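Field Robotics, Unit 6 handout
Failure case: late stopping on the Cedow street runs
Issued 23 September 2021

Read this before the lab session. You will need the fault tree template from Unit 5.

1. Background

The Cedow is a small wheeled delivery robot built as a teaching platform. It carries a forward camera mounted low on the body, a short-range distance sensor and wheel encoders. The navigation software is Mahrous, which we have used all term. The street trials were run in an older residential area with narrow roads and no lane markings.

On such a road the robot has to find its own edges. Mahrous does this by looking for the line where asphalt meets kerb and keeping a fixed distance from it. It also runs a person detector on the camera image and slows the robot when somebody is ahead. 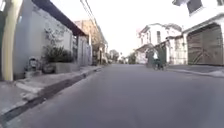

The rule for slowing is simple. If a person or a cyclist is detected with a score above the threshold, the speed limit drops to walking pace. If the detection is lost, the limit stays low for a hold time and then returns to normal. In the build used for these trials the hold time was set to 300 ms. The design document asked for 500 ms. The lower figure had been entered during indoor testing, where the robot kept crawling after people had left the corridor, and it was never put back.

2. What went wrong

On one run the robot slowed for a cyclist, sped up again, slowed a second time and then stopped much later than it should have. The stop came from the distance sensor, which is meant as the last line of defence. Nobody was hurt and nothing was hit. The run was logged as a safety event and the remaining runs that day were cancelled.

The log shows the detection score falling below the threshold for 12 frames in a row while the cyclist was still ahead. That gap was longer than the hold time, so the speed limit was lifted.

Three things lay behind the gap:

a) Contrast. Under a bright white sky the camera's automatic exposure darkened the rest of the image. A person in dark clothes against foliage or a dark gate gives the detector very little to work with.

b) Size. From a low camera a cyclist at mid-distance is small in the image. The detector had been trained mostly on pictures taken at head height.

c) Exposure metering. It was set to the whole image, sky included. The Tovisier trial in the previous year had used the lower half only. The setting was lost when the camera driver was updated -- there was no test for it.

Note that a longer hold time would have hidden the fault on this run. It would not have removed it.

3. The second fault

While going through the logs the team found a separate problem with edge following. In several places the robot had drifted towards the side of the road without raising a warning. The edge finder had locked on to the gutter, a dark strip running beside the kerb, and in other places on to the border of a patch in the surface. Both give a strong line. Only one of them is near the real edge, and a wheel in a gutter can tip a robot of this size.

The confidence value stayed above 80 per cent throughout. It measures how clear the line is and says nothing about whether it is the right line. Keep this in mind when you read confidence figures in your own logs.

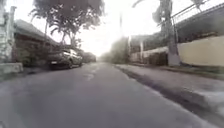
4. Changes made

- Hold time returned to the design value and moved to a locked settings file.
- Metering limited to the lower half of the image, with a start-up check.
- Edge finder compared with the wheel encoders and the planned path. Disagreement now raises a warning and slows the robot.
- Parked vehicles treated as places where a person may step out. Speed is reduced before the robot draws level.

The last change did not come from either fault. It was added at the review and has not yet been tested outdoors.

5. For the lab

Draw a fault tree with "late stop" at the top. Include the settings error and the driver update as separate branches. Mark which branches the start-up check would catch. Bring it on paper. Written reports are due in October.

Related items
Unit 5: Fault trees and how to read them
Unit 6 lab sheet: Replaying Cedow logs
Tovisier trial: summary of camera settings
Bronulel simulator: installation notes
Unit 7: Emergency stops and who may press them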